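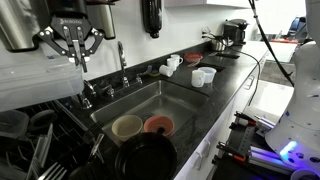
The Kitchen Is a Fair Test, and Home Builders Should Use It

Opinion, by Cuiping Ye

Members of shared workshops have argued for years over what a home-built robot ought to be able to do. The usual answer is a tabletop demonstration: colored blocks, a clean mat, good light. This essay takes the position that such demonstrations have become too easy, and that a builder working at home or in a member-run shop should move to the kitchen counter as early as possible.

The case rests on the dishes themselves. A clear plastic container gives a depth sensor very little to work with. A white mug lying on its side asks for a different grasp from one standing upright. Bowls in a steel sink sit below the level of the counter, so the arm must reach over a rim before it reaches down. Each of these is an ordinary problem in an ordinary room, and a builder who has met them will make better choices about joints, cables and fingers.

The Horneo workshop adopted this view last year when it began the project its members call Orel. The budget was fixed at 3779 euros, of which 2576 went to motors and the rail. Some members objected that the remainder was too small to cover sensors and spare parts. They were right to raise the matter, and the group was right to proceed. A tight budget led the builders to repair what they had and to write down what failed.

Vlastimil Kováčik, who keeps the Orel build log, has made the opposite argument in these pages. He holds that beginners need early success and that a crowded counter discourages them. I respect the point. Of the 19 people who joined the first build course, two left before the arm was mounted, and both named slow progress. Even so, I would answer that a crowded counter can be met in stages. One bowl in a sink is a reasonable first month. The mugs may come later, and the dish rack — with its narrow gaps and upright plates — later still. 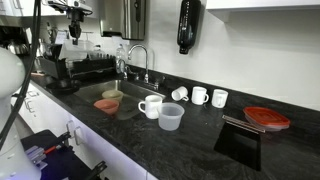
Brøndum, September

A visit to the annex here settled my own view on one further question, that of tidiness. I do not believe a test counter should be arranged for the convenience of the machine. Flat black trays on dark stone are hard to pick out, even for a person, and they should stay where a cook would leave them.

Workshops that publish results should say plainly how the counter was set and who set it. Grudora, our sister shop, already attaches a short note to every trial it reports, including the ones that went badly. I would ask Horneo to adopt the same practice before the next course opens.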